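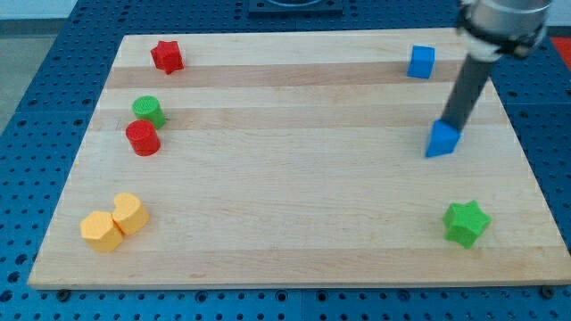

The blocks on the pale wooden board, from "The Sorting Table"

My aunt kept the blocks in a biscuit tin with the Stovar name worn off the lid. When she died the tin came to me, along with a cutting board she had never once cut anything on and a note that said the set was for whoever came to stay.

I had moved to Cekau in January for the work at the dye house. The flat was on the second floor, over a shop that sold Zitora paint, and it had a kitchen and one other room. I put the tin on the shelf over the sink and forgot it until my sister rang to say she was sending her boy for the school holiday. He was six and he did not talk much. She said I was not to worry about that.

He came on the afternoon bus with a rucksack and a label pinned to his coat. I gave him soup. He ate it and looked at the wall. After that I could think of nothing to do with him, so I took down the tin, put the board on the table and tipped the blocks out on it.

He did not build anything. I had expected a tower. He took the red star and set it up in the far corner, on one of the dark stripes in the wood, and turned it until he was satisfied. Then he put the two yellow ones together near the edge, so that their sides touched. He put the green cylinder down and pushed the red one up to it, but he left a gap, a very small one.

"Don't those two go together?" I asked.

"They're neighbours," he said.

It was the first thing he had said since the bus. I waited for more but he was busy with the blue cube, which he wanted on the same dark stripe as the star and a long way off from it.

"Who lives there?" I said.

"You."

I asked him who the star was, and he said it was Mum, and that the stripe was the road. I got up and washed the soup bowls. The bus from her town to Cekau takes most of a day and costs 25 each way, and I had made the trip twice in four years.

When I came back he had not moved the cube. The yellow pair, he told me, were the people at Ogilvie Street, where he used to live, and they were all right because they had each other. He said this the way my aunt used to read out the gas bill.

At bedtime I went to put the blocks away and he shook his head, so I left them. We ate breakfast off our knees the next morning, and supper too. I walked round the table for the whole of that week. The paint shop closed at six and after that the building was quiet, and he would stand with his chin level with the board and look along it.

On the last night I was up late with the ironing. I put his shirts in the rucksack and checked the bus times. Then I went over to the table, picked up the blue cube and moved it along the stripe – only the width of two fingers, towards the star.

He saw it before he had his shoes on. He looked at it for a while and then he looked at me.

"Is that for Easter?" he said.

I told him it was, and he went to find his coat.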